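How do you look after a robot's hands?
By Felista Koech

Your hands are brilliant at looking after themselves. Graze a knuckle and new skin grows. A robot's hand can't do that, so people have to help it! At the Luvwood workshop we have a robot called Lema, and Lema practises household jobs like picking up the washing.

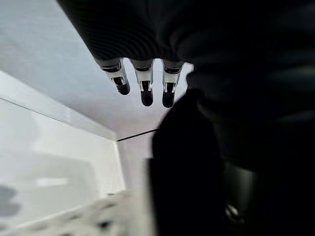
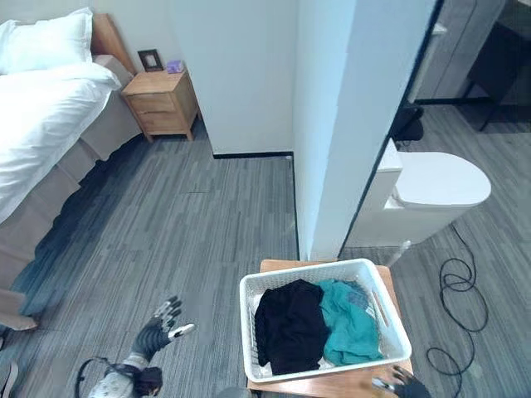 Before Lema does any work, we give the hands a good check. It takes 30 minutes, and it goes like this.

First, the power goes off. We always do this, even for a tiny job, because robot fingers can pinch hard. Then we wipe each fingertip with a soft cloth. Fluff is a real pest! Socks and towels shed tiny threads, and the threads creep into the finger joints and wind themselves round and round (a bit like hair in a vacuum cleaner brush). We pull them out with tweezers.

Next comes the wiggle test. We hold one finger gently and try to rock it from side to side. A good joint feels firm. If it rattles, a screw has worked loose, and we tighten it with a very small screwdriver. Not too tight, though, or the finger gets stiff.

Now the power goes back on, everybody stands clear, and Lema opens and closes each hand 110 times. The computer listens to the motors while this happens. A motor that has to push too hard is telling us something is stuck.

What about the arms? Cables carry power and messages, rather like the nerves in your own arm. When an elbow bends, the cables have to bend too, so they need some slack. Too little and they tug. Too much and they catch on things, and a cable caught on a drawer handle can stop a robot in its tracks.

The last job is called calibration. That's a long word for checking that the robot knows where its hands are. Try it yourself: shut your eyes and touch your nose. Easy! Lema has to learn it with numbers. We ask it to touch 2 marks on a board, and if it misses, we correct the numbers and have another go.

Then we write it all down in the Pluvside book, which is what we call our repair diary. The newest entry says "left thumb, one new screw, much better".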